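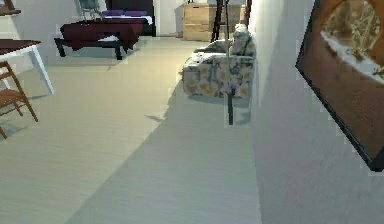 Shona Hapeta 读完上一篇记录后说，第二遍油上得太早，板面发黏跟木头没有关系，要怪就怪前一遍还没走完就又盖了一层；她还说擦油的布换得不够勤，后半段等于在拿旧油擦新油。两条意见都抄在这里，今天的试样按她说的改。

2024年1月21日，工作间，地板油试样续记。

先把上次没写清楚的补上。试样全部是白蜡木，Hustarness 送来的同一批板，裁成短条，背面用铅笔写编号，写在端头附近，别写在中间，中间会被夹具磨掉。板子进来以后在架子上平放，垫条隔开，和工作间的空气待了一阵才裁。上次那几条翘得厉害的没有用，挑出来放在窗边架子最底层，谁要练刮刀可以拿去。

油有两种。Lanby 的硬蜡油，半哑，罐子是旧的，开过；Revis 的浅色油，带一点白，新开。两种都不看宣传页，只看罐身背后的说明，说明和我们的手感对不上的地方另记。

打磨。机磨到说明书上建议的粗细就停，没有再往细走。以前有一阵子大家喜欢磨得很细，觉得摸着舒服，结果油吃不进去，面上一层浮着，干了以后指甲能刮出白印。这次宁可粗一点。机磨之后顺纹手磨一遍，只为了消掉圆圈痕。圆圈痕在白天看不出来，晚上开侧灯就全出来了，所以检查要等天暗，或者把百叶放下来用手电贴着板面照。今天照出来两处，都在同一条板上，补磨，没有换板。

除尘。先吸，再用微潮的布带一遍，等纤维立起来，干透，再轻轻手磨。这个步骤我上次偷懒省了，板面上油以后起毛，摸着像没刮干净的胡子。今天老老实实做了，差别很明显，第一遍油干了以后只有端头还有一点毛。

然后是称量。油按重量走，不按体积，量杯壁上挂的油太多，每次都不一样。开工前 Lanby 那罐连罐带油称得 347 克，Revis 那边倒进小罐以后连罐称得 207 克。盖子都没算在内。收工时再称，数记在墙上那张表里，这里不重复抄，抄来抄去容易抄错。小罐的皮重写在罐底的胶带上，胶带沾了油会掉，下次改成刻的。

第一遍。Lanby 用白色尼龙垫推，Revis 用短毛滚筒铺开以后再用垫子收。推的时候先横后顺，最后一趟一定顺纹，一口气从这头走到那头，中间不停。中间停一下就会留一块深的，上次第四条板的那块深斑就是接电话接出来的。手机今天放在门外的架子上。

收油。等油在面上发乏，亮光开始退，就用干净棉布擦掉多余的。Shona 说布换得不够勤，今天每条板换一次布面，折起来翻着用，四面用完就丢进水桶。水桶放在水池旁边，不许挪到木屑箱那一侧。擦过油的布揉成团会自己发热，这件事大家都知道，可是上个月收工时我还是在台面底下看见一团，所以再写一次：布要摊开晾，或者整块泡水，盖上盖子，第二天拿出去。

第一遍擦完以后的手感：Lanby 擦完几乎是干的，手背贴上去不黏，木纹的软处和硬处分得清楚。Revis 擦完手背还有一点拉，颜色比没上油的板子浅，软处发白，像淡淡刷过一层石灰水。罐身说明讲颜色会在几天内稳定，等看。

气味。Lanby 比 Revis 冲，有一股橘皮味，开窗以后好很多。Revis 的味道不大，可是留得久，午饭回来还闻得见。如果客户家里有人对味道敏感，这两样都得提前讲清楚，住进去之前留够通风的时间。窗子开一条缝，风别直吹板面，上次直吹，灰全落在油上，还有一只小飞虫，挑出来留了个印。

关于第二遍的间隔。Shona 的意见是看板不看钟。她的办法是拿一小块白棉布包在手指上，在板端用力抹，布上没有颜色、手感不涩，才算可以。我照做，过了说明书上写的最短间隔以后去抹，Lanby 布上干净，Revis 布上还有一层淡淡的白。所以今天只给 Lanby 上第二遍，Revis 留到下次。这样两种油就不同步了，表格上分开记，别硬凑在一行里。

Lanby 第二遍用量少了很多，垫子上挤一点就能推完一条。推到后来垫子发涩，容易忍不住再加油，不要加，多走几趟就开了。收油同前。第二遍擦完，板面有一层很低的光，正看没有，侧看有。这个光泽跟 Segura 那边要的差不多，他们要的是平时不反光、拖过以后也不反光。能不能做到后一条，要看下面的水试。

Segura 那套房子的走廊比较窄，地板顺着走廊长向铺，浅色，墙是白的。窄走廊的麻烦在于光从一头斜着进来，哪里擦油不匀，顺着光看过去全是带子。展厅里正午顶光下看着很好的样板，拿到走廊里不一定好看。所以试样干了以后，不能只平放在台子上看，要放在地上，蹲下来，从一端往另一端看，再掉个头看。蹲着看膝盖受不了的话，坐那个矮凳子。

颜色。客户口头上要的是“不要黄”。这句话很难办。白蜡木上任何透明的油都会往暖里走，多少而已，Lanby 上去以后像湿了水的样子，这个就是他们嘴里的黄。Revis 带的白能压住一部分，压得太多又显得粉，木头像蒙了灰。我的意见是别在油里解决全部问题，墙面颜色、窗帘、灯泡的冷暖都会把地板往一边推。他们现在灯还没定，灯没定就定地板颜色，回头多半要返工。这一条写进给 Segura 的信里，语气放缓一点。

今天还试了一个以前没做过的搭配：先上 Revis 打底，等干透以后用 Lanby 盖面。两家的说明书都没提可以这样混，也没说不行。目前只有一条板，还在等底子干，放在最里面的架子上，背面写了“混”字，别和其他的放一起，更别拿去给客户看。混搭出了问题，两家都不会认账，维护的时候也不知道该用谁家的修补油。做这条板纯粹是想知道颜色落在哪里。

水试的准备。板子全部养够时间以后再做，急不得，油没有养硬就去泡水，试出来什么都不算数。做法沿用以前的：滴清水，盖玻璃片，到时间揭开擦干，看有没有白圈，第二天再看一次。白圈当天有、隔夜退掉的，和隔夜还在的，要分开写。以前的记录里统统写成“有圈”，翻回去查的时候一点用也没有。除了水，再试茶、红酒和洗洁精稀释液。酱油也加上，厨房门口那一段早晚要遇到。醋不试了，上回试过，结果清楚，见五月那篇。

补一段五月那篇里漏掉的东西。当时做醋试的板子，擦掉以后看着没事，过后上了一次保养皂，那块地方吸皂特别快，干了以后比周围暗。当时以为是皂液没搅匀，后来用另一块板重做，一样。所以表面看着没事不代表油膜没伤，做完试剂试验都要跟一次保养皂，再看。这条请加到步骤单上，步骤单贴在水池边，旧的那张已经糊了，重新打印时把字放大。

保养皂的浓度也有出入。每个人手里的瓶盖大小不一样，“一瓶盖”说了等于没说。以后按重量称，跟油一样。皂液用温水化，冷水化不开，会在桶底结成片，拖到地上就是一道一道的。拖布要拧到不滴水，顺纹走。客户那边给的维护说明也要照这个改，现在那份说明写得太客气，“适量”“适当”太多，拿到手里的人不知道怎么做。我先起一稿，Shona 有空时改。

修补试验顺带做了一点。拿一条上次做坏的板，中间用钢丝绒磨掉一块，大小跟手掌差不多，再用 Lanby 点补。硬蜡油的好处就在这里，局部磨、局部补，边界推开以后不太看得出来。诀窍是磨的时候边缘要虚，别磨出一个方块。第一次补我磨得太方，补完像贴了膏药，第二次边缘往外带，好多了。Revis 带颜料，补起来会麻烦，补的地方容易比周围白。下次专门做一组，从新板、旧板、晒过的板上各取一条来补。

说到晒。靠窗那组日晒板已经能看出变化，遮住的半边和露着的半边分界很清楚，揭开铝箔的时候自己也吃了一惊。素板变得最多，Lanby 次之，Revis 变得少。不过那组板的铝箔中途被人动过，边线有重影，只能当参考。新的一组换成黑卡纸，用夹子夹住，夹子上贴了条子。请不要因为需要夹子就把它拿走，抽屉里还有。

端头。端面吸油比板面凶得多，每次推到头，垫子上的油一下就被抽走，板面最后一小段就会偏干。以前的做法是先把端头单独抹一遍，今天忘了，前面几条的端头发白发干，后面想起来才补。铺到地上以后端头都藏在企口里，按说不要紧，可是试样板是要拿给人看的，发白的端头会让人问来问去。步骤单上也加一条。

湿度。工作间的湿度计跟墙上那只温湿度钟对不上，差得还不少，不知道信谁。今天记的是湿度计的读数，写在表格右上角，旁边注明了是哪一只。等下次去买耗材的时候带一包校准盐回来，把两只都校一下。在那以前，凡是跟湿度有关的结论都先放着，包括上次我说 Revis 干得慢是天气潮的那句，那句收回。

Hustarness 的板有一点要反馈：同一捆里径切和弦切混着来，花纹差得很远。做试样的时候问题不大，反正都是自己挑，可是铺到走廊里，一块直纹挨着一块山纹，浅色油一上，差别会被放大。下单时能不能指定，要问，加多少钱也要问。如果不能指定，铺装前就得在现场先摊开排一遍，排好再上胶，工时另算。这个工时上次报价没有放进去。

耗材。白色尼龙垫快用完了，红色的还有，红色太粗，收油会拉出印子，别拿来凑合。棉布要买不掉毛的，上次那包便宜的掉毛，油面上全是细绒，逐根拿镊子挑。手套大号没有了，中号剩很多，戴中号的人不多，下次别再买中号。口罩滤棉该换。

关于试样的命名，又乱了。有人按油写，有人按日子写，有人只写自己名字的头一个字母。从今天起一律写：木种、油、遍数，后面接顺序号。遍数有变化就划掉重写，旧的字留着看得见，别用橡皮擦。擦掉以后看不出来这条板经过了什么，等于白做。

没解决的几件事，记在这里免得散了。Lanby 旧罐罐口结了一圈皮，挑掉以后下面的油看着正常，可是旧罐跟新罐会不会有差别，没有比过，需要开一罐新的，在同一块板上左右各刷一半。Revis 静置以后颜料沉得快，倒小罐前搅过，倒的过程中又沉了一些，小罐里的浓度跟大罐里的可能已经不一样，下次边倒边搅，或者干脆整罐用。滚筒铺 Revis 的时候边上有一道积油，用垫子收的时候没有完全收掉，干了以后看。

给 Shona：你说的那个白棉布抹板的办法，我觉得应该规定一下用力的程度。我抹出来是干净的，你来抹也许就不干净。等你过来，我们在同一条板上各抹一次，把布留下来钉在本子里。另外你上次借走的那把软橡胶刮板，如果不用了请带回来，收 Revis 的边可能用得上。

收工。窗留缝，灯关，油罐盖子敲紧，倒扣放过一会儿再正过来，盖口就不容易进气。擦油布已经泡水，桶盖盖好。地上的木屑扫过，机器没有清，集尘袋半满，明天谁先开机谁先倒。混搭那条板离墙远一点，别让人碰。

下次：Revis 第二遍；混搭板盖面；新旧罐对比；点补那组开始准备板子；给 Segura 的信发出之前先给 Shona 看一眼。

联系工作间：请在本子末页留言｜© 工作间记录，内部传阅｜返回顶部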